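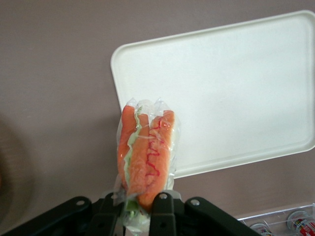
昼休みは、どのくらいの長さがあれば休んだことになるんでしょうか。

長さよりも、始まる時刻が決まっているかどうかが先だと思います。時刻が決まっている職場では、短くてもみんなちゃんと手を止めるんです。

と、録音の最初にこんなやりとりが入っていました。挨拶もそこそこに聞いてしまったんですね、わたし。答えてくれたのはシルヴィ・レヴェックさん(Sylvie Lévesque)。職場の昼休みについて10年書いてきたライターで、ご自身のニュースレター「Kiment」で小さな会社のお昼の様子を紹介しています。わたしは創刊のころからの読者なので、会う前から緊張しっぱなしでした。待ち合わせの喫茶店を間違えて、隣の駅で降りてしまったくらいです(間に合いました!)。

シルヴィさんはモントリオールの郊外の育ちで、日本の事務機器の商社に勤めたのが昼休みに興味をもったきっかけだそうです。

「入社した日に、12時のチャイムが鳴ったんです。学校みたいでしょう。そうしたら全員がいっせいに立ち上がって、5分後にはフロアの電気が消えた。停電かと思って、しばらく机の下の懐中電灯を探していました。昼は電気を消す会社だったんですよ」

わかる、とつい声が出ました。わたしが新卒で入った会社もお昼は真っ暗で、みんな暗がりでお弁当を食べていました。あれ、慣れると妙に落ち着くんですよね。シルヴィさんも最初は気味が悪かったのに、ひと月もすると、明るいところで食べるのが恥ずかしくなったと笑っていました。

机で食べる人、外へ出る人

「Kiment」の取材では、必ず同じことを最初に聞くそうです。きのうのお昼はどこで食べましたか、という質問です。何を食べたかは聞かないんですかと尋ねたら、首を振られました。

「食べたものを聞くと、みなさん立派なことを言おうとするんです。野菜も食べました、とか。場所を聞くと力が抜けるみたいで、階段の踊り場、とか、車の中、とか、そのまま話してくれます。車の中の話はたいてい長くなりますね。シートをどこまで倒すか、ラジオは何を聞くか、どこに停めると日陰になるか」

踊り場の人の話は、わたしも読んで覚えています。印刷会社の校正係の方で、2階と3階のあいだの窓辺に座布団を置いている、という回でした。座布団を置きっぱなしにしていいのか総務に確認したら、総務の人も前から別の踊り場で食べていた、という落ちがついていて、電車の中で読みながら笑ってしまったんです。そのことを話すと、シルヴィさんはとてもうれしそうに続きを教えてくれました。

「そのあと会社が引っ越して、新しいビルの階段は非常用なので座れなくなりました。校正の方からはがきが来て、いまは給湯室の端です、足が冷えます、と書いてありました。だからひざ掛けを送ったんです。取材する側としてはやりすぎかもしれませんね」

いいと思います。わたしなら湯たんぽも付けます。

では、机で食べるのはよくないのか。ここは自分のために聞きました。わたしは原稿が詰まると、パソコンの前でおにぎりをかじって昼を終えてしまうので。

「よくないとは書かないようにしています。机で食べるのが好きな人もいるんです。自分の場所ですから。ただ、机で食べていると話しかけられるでしょう。ちょっといいですか、食べながらでいいので、と。あれが一日に一度あるだけで、昼休みの感じがなくなってしまうと言う人は多いですよ。ある設計事務所では、箸袋を電話機の上に置いている人には声をかけない、という決まりがありました。箸を使わない日も置くんですって」

その箸袋は、使い終わってよれよれになると、誰かが新しいのを補充しておくのだそうです。蕎麦屋さんのものが人気だとか。この決まり、うちの編集部でも採用したいです。

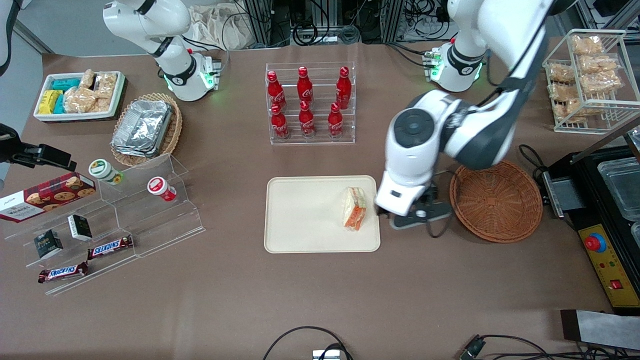 交代制の職場では

話が少し込み入ってきたのは、チャイムで一斉に休めない職場のことを聞いたあたりからでした。店や窓口、工場の検査の仕事などですね。シルヴィさんがこの数年、いちばん熱心に通っているのもそういうところだそうです。

取材を手伝っているのがアニック・ウォンさん(Annick Wong)で、もともとは「Suvus」という文具店の店長でした。シルヴィさんは客として通ううちに、店の昼の回し方が気になりだして、とうとう取材を申し込んだのだとか。当日もアニックさんは途中から合流してくれて、席に着くなりクリームソーダを頼み、そのまま店長時代の話をたっぷりしてくれました。

「うちは7人の店で、昼は2人ずつ抜けるんです。最初の組は早すぎてお腹が空いていない、最後の組は空きすぎて機嫌が悪い。だから順番を毎週ずらしていたんですけど、そうしたら今度は、誰も自分の番を覚えられなくて。表を貼っても見ないんですよ。レジの横に貼ってもだめ。冷蔵庫の扉に貼ったら、やっと見るようになりました」

そこでシルヴィさんが横から、でもアニックは自分の番を一度も守らなかった、と口をはさみ、アニックさんは、店長は数に入れないの、と言い返していました。この二人の掛け合いを文字にすると面白さが半分くらいになってしまうのが残念です。録音を聞き返すと、わたしの笑い声ばかり入っています。

アニックさんによると、交代の昼休みでいちばん困るのは、戻る時間が近づくと落ち着かなくなることだそうです。次の人が待っていると思うと、早めに戻ってしまう。すると次の人も早めに戻る。気がつくと全員の休みが少しずつ短くなっている。誰かが悪いわけでもないので、注意のしようがないんですね。

「それで、戻る側からは声をかけないことにしたんです。時計を見て、次の人が自分から出ていく。前の人が帰ってきたかどうかは見ない。慣れるまではみんなそわそわしていましたけど、7月の棚卸しのころには普通になっていました。棚卸しの日だけは出前でしたけどね。冷やし中華。のびるから、あの日だけは全員大急ぎ」

のびない出前にすればよかったのでは、と言うと、暑いから冷やし中華がいいのよ、と即答でした。

わたしも学生のころ駅ビルの書店でアルバイトをしていて、交代の休憩には覚えがあります。休憩室が遠くて、従業員用のエレベーターがなかなか来なくて、往復だけでかなりの時間を取られてしまうんです。その話をしたら、シルヴィさんが急にメモ帳を出しました。エレベーターの待ち時間は休みに入るんですか、と逆に質問されて、そういえばどうだったかなと考え込んでしまいました。休憩票には売り場を出た時刻を書いていたはずなので、たぶん入っていたんですよね。当時は疑いもしませんでした。

「移動の話は、読者からもよく届きます。大きな工場だと、食堂まで歩く時間がとても長い。作業着を着替える時間もある。その職場では普通のことなので、なかなか話に出てこないんです。だから、食べる場所を聞いたあとに、そこまでどうやって行きますかと聞くことにしました。これを聞くようになってから、取材がずいぶん楽しくなりました。近道の話になると、みなさん地図まで描いてくれるんです」

描いてもらった地図は全部とってあるそうで、この日も何枚か見せてもらいました。渡り廊下に「猫」と書いてあるものがあって、いるんですか、と聞いたら、いるそうです。
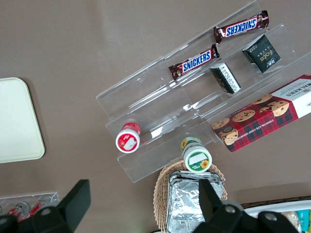

これから昼休みを見直したい会社は、何から始めたらいいですか。

まず一週間、全員がどこで食べたかだけを書き出してみるのがいいと思います。何時に食べたかも書いてもらえるとなおいいですが、面倒がられるようなら場所だけで十分です。

シルヴィさんの勧めはとても地味です。新しい制度をつくるとか、おしゃれな休憩スペースを用意するとか、そういう話になりかけると、二人とも少し困った顔をしました。以前、立派な休憩室をつくった会社を取材したら、社長の部屋の真正面だったので誰も入らなかったことがあるんだそうです。

「ソファはすごくよかったんですよ。わたしが座って、メモを整理させてもらいました。その日のお客はわたし一人でした」

その後、社長さんのほうが部屋を移って、いまは昼になると席が埋まるとのこと。ソファは動かさなかったそうです。重かったので。

「Kiment」は次の号で通算100号になります。記念の企画は考えていますかと聞いたら、シルヴィさんは「普通の号にします」と言い、アニックさんは「わたしは増ページにしたい」と言い、まだ揉めている最中のようでした。わたしとしては、地図だけを集めた号をぜひ読みたいです。猫の渡り廊下も入れてください、とお願いしておきました。

帰りがけ、お二人にきのうのお昼はどこで食べましたかと聞いてみました。シルヴィさんは自宅の台所で立ったまま。アニックさんは市役所の前のベンチ。寒くなかったですかと言うと、日なただったから平気、でも鳩が近くて落ち着かなかった、と言っていました。

聞き手・文:編集部 2023年2月15日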